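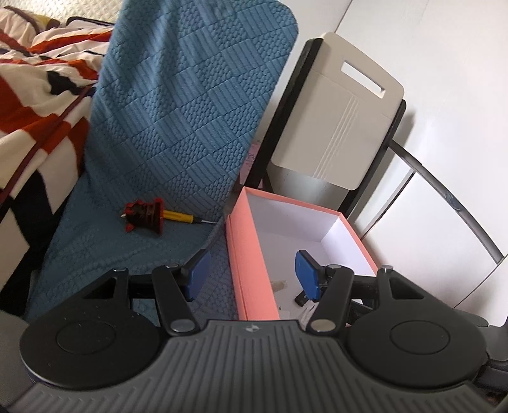
Stilis Home Pickup, known faults
Last update: Wednesday, March 8, 2023

This card describes a fault in the Stilis recordings, made with the hand-held gripper in furnished rooms. Please read it before you train.

The set has 2,419 episodes. In 193 of them, all from February, the finger opening value is wrong. The log stays at "closed" while the pads are open in the video. The reason was a loose encoder plug. The Grekodar check script did not find it, as it reads only the first 100 samples of each file.

What to do:
- Use the list bad_width.txt to leave out these episodes.
- Do not replay them on a robot arm. In our test the arm pushed down with open fingers and bent one bracket.
- The video and pose data are not affected.

A corrected width, computed from the video, is planned for the next version.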